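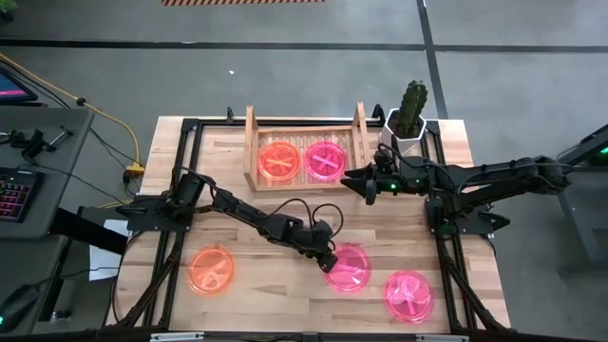

Butcher-block top in light strips, concrete floor round it

Oil or hard finish for a block worktop?

tistthorpe_tom
Our kitchen worktop arrives next week. It's 206 cm long, unfinished, and cost £394 with delivery. The shop says Danish oil and plenty of coats. My brother-in-law says oil is a waste of time and I should varnish it. We cook every day and the sink is at one end. What have people used, and how did it last?

Plindow
Oil. I did ours in June three years ago with Brunent worktop oil and it still looks decent. Six thin coats at the start, a day between each, then one coat when it starts to look dull. Wipe off whatever hasn't soaked in after 15 minutes or it goes sticky.

grainraiser
I'd go the other way if the sink is set into it. Oil round a sink means black marks unless you keep on top of it, and most people don't. I varnished mine and haven't touched it since.

Plindow
Until it chips. Then water gets under the varnish and you have to strip the lot. With oil you sand the bad patch and go over it again.

grainraiser
Mine hasn't chipped.

Nhàn Tạ
I've had both. Varnish was fine for four years and then lifted by the tap. Oil is more work but I could fix it in an evening. Whichever you pick, do the underside and the cut ends as well. My first top was only done on the face and it cupped.
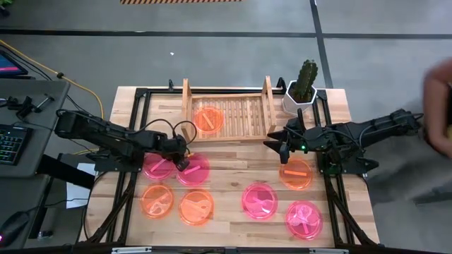

Last edited by Nhàn Tạ, Thu 14 July
Sand it before you start. Most new tops have been through a machine and want a light going over by hand, along the strips. I stop at 200 grit. Any finer and the oil seems to sit on the surface.

tistthorpe_tom
Thanks. Does it matter which side faces up? And do I seal it before or after cutting the sink hole?

Plindow
Best side up, otherwise no. Cut first, then seal, and put twice as much on the cut edge.

grainraiser
Agree with that part. Leave the top flat in the room for a few days before you fit it too. Don't stand it against a radiator.

duong_joinery
Dương here. Use slotted brackets when you screw it down. The top needs room to move across its width, and tight screws will split it whatever finish you put on.

tistthorpe_tom
Going with oil then. Ordered two tins.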